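Hydro dip film – minimum order from Culance?
5 posts

ultan_t
Has anybody here bought printed dip film straight from Culance? I do helmets and a few dashboards in my garage and I'd love my own pattern, but they quoted me a 200 meter minimum. I go through 40 a year if I'm lucky! Free samples are only for stock patterns too.

ronja_b
Two years with them and no complaints about the ink. The minimum is for custom work only – ask for a shared run and they'll put your design next to somebody else's. I paid 57 dollars for the setup and got my film in March.

Daithi1113
Have to disagree with Ronja. My shared run came out way too green, and they wouldn't redo it without a second setup fee. I'd go with Vostholm, smaller rolls and they mail you a proof first.

ronja_b
Did you send them a color chip though? I always do (learned that one the hard way, ha) and mine have matched every time.

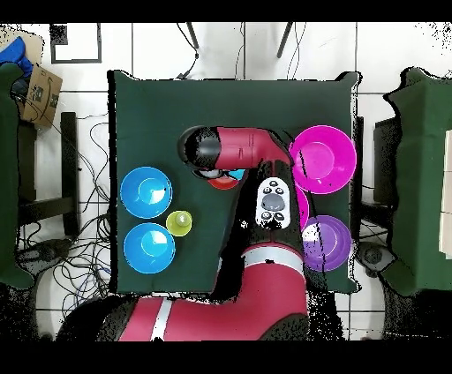 aoife_dips
Shared run here too, and it was nearly three months before it shipped. Fine for a hobby, no good if a customer is waiting. Ultan, what width do you need? I've got blank film left over and could print you a short test piece.

ultan_t
Half meter is plenty. Sending you a message now, thanks!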